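Zemov halts two-arm kitchen trials after wrist force fault
17 June 2023
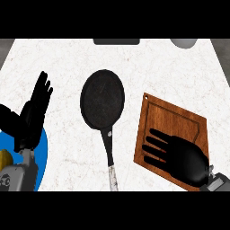 Zemov has suspended hardware trials of its two-arm kitchen system at the Udcombe test site after a fault in the right wrist force sensor let a hand keep pressing on a work surface past its set limit. No one was hurt. One hand was damaged and has been removed for inspection.

The fault appeared during a countertop routine in which the robot handles a frying pan, a plate and a cutting board. The same routine is run first in simulation, where it had completed 1,501 cycles with no force alarm. On hardware it stopped at cycle 159.

According to the company's incident note, the sensor reading froze while the right hand was moving down toward the board. The controller treated the last value as valid and kept lowering the arm. A separate motor current limit tripped 8 seconds later and cut power to both arms. The note says the current limit worked as designed but was set too high for contact tasks.

The simulated sensor cannot freeze. It returns a fresh value at every time step, so the check for stale data was never exercised before the code was moved to the robot. Trindine, which supplies the control software, said the check was present but had been switched off in the contact mode to avoid false stops.

Trindine has released a patch that turns the check back on and stops the arm after five missed readings. Zemov has also lowered the current limit for both wrists and added frozen, delayed and noisy sensor signals to the simulated routine. The full set of countertop tasks will be rerun in simulation before any arm is powered at Udcombe.

Two other sites use the same wrist unit with the Bodin controller. They have been told to keep people outside the guarded area whenever the arms are live and to leave contact mode off until the patch is installed.

Hardware trials are due to restart in September.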